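Trastness adventure is out now

The second adventure for the fantasy game Vinero can be bought from Sunday. It is called The Guests of Trastness and it was written by Boglárka Deák, with maps by Horațiu Olteanu. The PDF has 50 pages and is made for four players and a game master. The printed book will follow in July from Kozma, the same publisher as before.
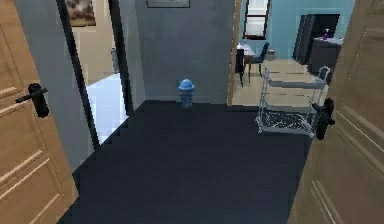
The adventure takes place in one large house, where the players must find a missing letter before the morning. Each of the 13 rooms has its own page, with a short text to read aloud and a list of what can be found there. Groups who play without miniatures can describe the entrance simply: two wooden doors with black handles, both open, and behind them a dark floor and a grey-blue wall. The rest is in the hands of the game master.

Zoltán Simon, who tested the rules, has also prepared ready characters. They are free for everybody, also for those who did not buy the first adventure, Jomuncombe. Corrections can be sent to the publisher until the end of the month.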